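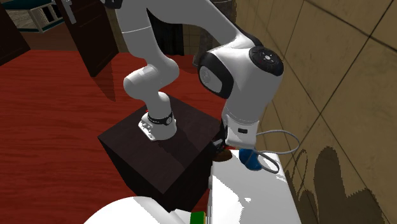
Budgeting for the Second Arm

Monday, June 28, 2021

The quote for a robot arm is the easy part of the budget. At Pendico, a contract packer that put its first arm to work last year, the purchase order for the second took one afternoon. The plan behind it went through all of May.

Most of that time went to simulation. Pendico licenses a package from Kalberg at $2,855 a seat per year and bought 2 seats. Layouts are built and tested on screen before any floor is marked. Reach is the first check, then clearance between the wrist and whatever stands on the work surface. Pedestal height is set last, and it is the figure most often wrong in a first draft.

The pedestal itself came from Gorkden for $984. A cheaper stand was rejected on stiffness. Grippers are a separate line – buyers who fold them into the arm price tend to run short. Pendico set aside $2,000 for fingers and spares and expects to spend all of it by the end of the first year.

Lozano, which handled the installation, bills by the day and does not include rework. Its standard terms ask for a frozen layout before a date is booked. A pedestal moved after anchoring means new holes, a new safety review and a second visit.

Training hours, floor repair and downtime during changeover sit outside the capital request. Pendico carries them under operating costs, where they are reviewed each quarter.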